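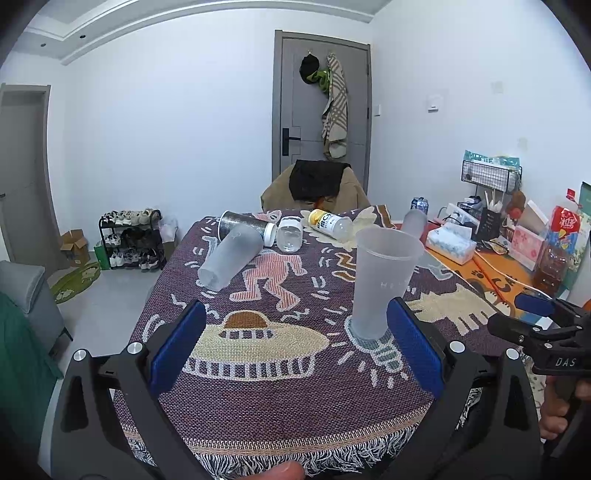
件名: Re: [jimaku-ml] 「Billum」字幕 第二稿の戻しについて(長いです)

ウゾルです。移動中なので乱文ごめんなさい。電車がトンネルに入るたびに送信が止まるので、まとめて一通にします。

Engebretsenさんのメールに返す形で。引用は要るところだけ残しました。

25/6/29 Gøran Engebretsen wrote:

> みなさん、お疲れさまです。
> 「Billum」の字幕、第二稿を通しで見ました。全体にとてもよくなっています。
> 第一稿で多かった読み切れない箇所がかなり減りました。
> ただ、気になる点がいくつか残っていますので、順番に書きます。
>
> 1. 漁師の兄弟の会話で、弟の「ja ja」がすべて「はいはい」になっている。
> 兄を馬鹿にしているように読めます。原語では、ただ聞いていますよ
> という相づちです。

これ、私の担当です。すみません。第一稿では「ああ」だったのを、兄の「ああ」と続いてしまって誰の台詞か分からなくなるので変えたんでした。で、変えすぎた。

いま考えているのは、半分は訳さずに落とす案。画面で本人がうなずいているところは字幕いらないと思う。声は聞こえてるし。残り半分は「うん」「まあな」「そうか」あたりで散らす。ただ「まあな」は少し同意が弱いので、網の修理の場面では使わないつもり。あそこは本当に兄の言うとおりにしているので。

あと納屋の前の「ja」は息を吸いながら言ってるやつですよね? 最初、しゃっくりかと思って聞き流してました。あれは字幕なしで通したいです。Gøranさん、それで違和感あったら言ってください。

> 2. 字数について。1秒4文字の原則は守られていますが、
> 老婦人の長い独白だけ、かなり詰まって見えます。
> 数字の上では収まっているのに、読んでいて息苦しい。

ここ、いちばん時間かけて書きたかったところ。

数字が合ってて苦しいのは、漢字の割合だと思います。ハコ225から先、医療の話になるので「保健所」「予防接種」「巡回」が立て続けに出てくる。文字数は少なくなるけど黒い。目が止まる。同じ字数でも、かなが混じっているほうが読むのは速いはずで、4文字ルールはそこまで面倒みてくれない。

それと切れ目。いま独白の字幕が全部、文の途中で次に渡ってます。一枚読み終わっても文が終わらないから、頭の中でずっと荷物を持たされている感じ。原語の文が長いのでつられてしまうんですが、日本語では切っていいと思う。

たとえば現行

 巡回の看護師が来るまで私が
 ―
 子供たちの体温を記録していた

これを

 看護師さんは たまに来るだけ
 ―
 熱を測って書くのは私の役目

情報は「巡回」が落ちただけ。前後でボートで来ると言ってるから分かるはず。「記録」も「書く」で足りる。しかも手元のノートが映ってるので。

ただ「役目」がちょっと立派すぎる気もして、「私の仕事」でもいいかも。でもこの人、給料もらってないんですよね…後半でそのことを怒っているので「仕事」にしちゃうと効き方が変わる。むずかしい。Valdovinosさん意見ください。

> 3. 終わりの歌。訳が歌詞として美しすぎるように思います。
> あれは学校で習う程度の素朴な歌で、歌っている本人たちも
> 言葉の意味はあまり考えていません。

Ayalaさんの担当ですが横から失礼。私も同意見です。「波間に眠れ」は格好いいけど、あの人たち、鍋を洗いながら歌っているので。調子はずれだし。

歌の字幕って、出した瞬間にみんな歌詞を読みはじめて画面を見なくなるんですよ。前に「Chávez」のときにHiginioさんが試写でそう言われて、二番から先を全部消した。あれは正解だったと思う。今回も一番だけ出して、あとは流しでどうでしょう。映画祭側が全訳を求めているかどうかは要確認。Ayalaさん、要項に書いてましたっけ? 私の手元のPDFは古いほうで、音楽の項目が白紙です。

> 4. 固有名詞の表記。Billum が「ビルム」と「ビッルム」で
> 混在しています。私はどちらでもよいですが、統一してください。

「ビルム」で統一。置換かけます。タイトルがもう「ビルム」で出てるので議論なしでお願いします。人名のほうは表にしてある分だけ確定、表にない人は見つけたら足してください。犬の名前も人名扱いで。

> 5. タイミング。カットをまたぐ字幕がまだ9か所あります。
> 一覧を添付しました。

一覧見ました。助かります。このうちまたいでいいのが5か所あると思ってます。台所の切り返しのところ。短いカットが続くので、全部カット頭に合わせると字幕がちかちかする。台詞は続いてるんだから、またいでしまったほうが目が休まる。残りは直します。

ちなみに、素材は24コマのほうで作業してますよね、全員? 第一稿のとき私だけ違うファイルで打っていて、後半に行くほどずれるという大惨事をやったので、しつこく聞きます。わからない人は最後の字幕の消えるところを見てください。戸が閉まる音より前に消えていたら違うファイルです。

> 最後に、これは修正の依頼ではなく感想です。
> 字幕を読んでいて、祖母の話し方を思い出しました。
> 訳文がその土地の言葉に似ているはずはないのですが、
> 黙り方が似ているのだと思います。

これ、電車の中で読んでちょっと困りました。うれしくて。

黙り方の話、前から考えていたことなので少しだけ。字幕って出ていない時間のほうも訳文のうちだと思うんです。第一稿は、とにかく全部拾おうとして、間のところにも前の台詞が残っていた。読みやすさのために長めに出したんですけど、人が黙っている顔の下に文字が残っていると、黙っているように見えない。第二稿でBarreraさんが消えるタイミングを全体に早くしてくれて、それで急に会話が会話になった。私は訳しか直してないです。Higinioさんの手柄。

逆に言うと、いじりすぎると壊れるので、三稿では訳の変更でハコの長さが変わるときは必ず一言入れてください。勝手に伸ばさない。私もやりません。たぶん。

あと議題にないけど気になってるもの、並べておきます。

・敬語。老婦人が役場の人と話すとき、途中から敬語がなくなるのは意図的ですか? 私は好きです。怒ってきた感じが出るし。ただ原語のほうに変化がないなら、やりすぎかも。Gøranさんの耳でどう聞こえるか知りたい。

・「わたし」と「私」。独白は「私」、子供のころの録音テープは「わたし」になってる。これはこのままがいい。偶然なら偶然のままで。

・手紙の読み上げ。斜体にするかどうか。日本語の斜体は読みにくいので、山かっこでくくるほうに一票。画面に手紙の文字が出ているところは、読み上げと画面と二重にならないように片方だけ。

・魚の名前。辞書のとおりに訳すと耳慣れない和名になるやつが一つあって、初出だけ正式名、あとは「魚」でいいと思う。兄弟も途中から「あいつら」としか言ってないし。

・笑い声に「(笑い声)」がついている箇所が残ってます。今回は通常版なので要らない。聞こえない人向けの版は別に作る話でしたよね。あっちの担当、まだ決まってないのでは…? 決まってたらごめんなさい。やりたい気持ちはあるけど今月は無理です。

・冒頭の数字のテロップ。映像に焼き込まれている年号はそのまま読めるから訳さない。人口のほうだけ出す。位置は上。下だと船とかぶる。

次回の作業会ですが、Cillbergの部屋がとれたそうです(Ximenaさんありがとう!)。前みたいに全員で頭から通すと独白の手前で力つきるので、後半から始めませんか。頭のほうはもう何十回も見てるし、みんな目が慣れてしまって間違いも見えなくなってる。後半は正直まだ荒いです。墓地の場面とか私の訳、読み返して赤面しました。「風が語る」って何だ。語ってない。

それから、できれば一人、映画をまだ見ていない人に来てもらいたい。字幕だけで筋が追えるかどうか、私たちではもう判断できないので。Amauのときに来てくれた人、もう一回頼めないかな。あのとき「この人とこの人、夫婦だと思ってた」と言われて全員青ざめたの、いまだに感謝してます。

納品は10月なのでまだ余裕と言いたいところですが、映画祭のほうで一度チェックが入って戻ってくるのを考えると、そんなにないです。三稿は各自の担当分を共有の場所に上書きでなく別名で入れてください。上書きするとまた誰かの直しが消えます。消えたのは私のだけど。

あ、あとファイル名に空白を入れないで。うちの古いソフトが開けなくて毎回手で直しています。

駅に着くので、ここまで。独白の部分は今晩もう一度やり直して、候補を二通りずつ並べて送ります。反対でも賛成でも、短くていいので返事もらえると助かりまず。「見た」だけでもいいです。

よろしくおねがしいます。

ウゾル(Nkechi Uzor)

追伸 Elviaさん、歌の二番の「鴎」、画面に映ってるのはどう見てもアヒルです。歌詞はカモメで合ってるんだけど、見る人が引っかかりそう。二番を出さないなら気にしなくて大丈夫。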